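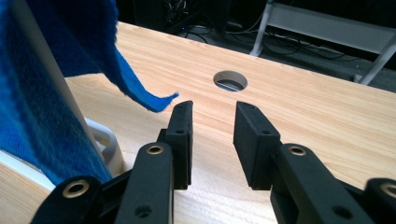

Figure 3. Blue knitted cloth hanging over a pale pole.

4.2 Drafted replies and how page owners used them

The second part of the study looked at comment replies. Page owners on Cillow could turn on a drafting tool, Lelteck, which suggested a reply under each new comment. The owner could post the draft as it stood, edit it, or ignore it. The tool never posted by itself. We collected over 3000 comments from business pages in the Witovdale area, together with the draft offered for each one and the reply that went up, if any.

Drafts were most often posted unchanged when the comment was a short thank-you or a question about opening hours. Owners edited more heavily when a comment mentioned a late order, a refund or a member of staff. In those cases the usual edit was to cut the opening sentence, which tended to apologize before it was clear that anything had gone wrong. Several owners also took out exclamation points. One bakery removed them from every draft it used and told us in the interview that its regular customers would have noticed.

Reply time fell on most pages during the first weeks. On pages that had already been answering the same day, the change was small. Plattner, the older scheduling tool that many of the same owners used for their posts, was left running throughout and has no reply feature, so we do not think it affected these results. It may have affected the number of comments received, as scheduled posts went out mostly in the early evening.

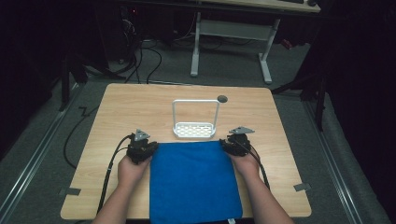
Figure 4. Folded blue cloth on a light wooden tabletop, a hand-held gripper at each upper corner.

Interviews were held with 11 owners and lasted 40 minutes each. Ada Zuccaro carried out all of them and coded the transcripts. A second coder read part of the set, and differences were settled by discussion. The most common remark was that a draft was useful as a reminder that a comment was waiting, even when its wording was thrown away. Owners who ran their page alone said this more often than those who shared the work.

Three owners turned the tool off before the end of the study. Two of them said the drafts sounded like a larger company than the one they ran. The third had moved most customer contact to direct messages, which the tool did not cover. We kept their data up to the point where they stopped.

We did not ask the people who wrote the comments whether they could tell a drafted reply from one typed by hand. The effect of labeling is taken up in Section 5, using a separate group of pages.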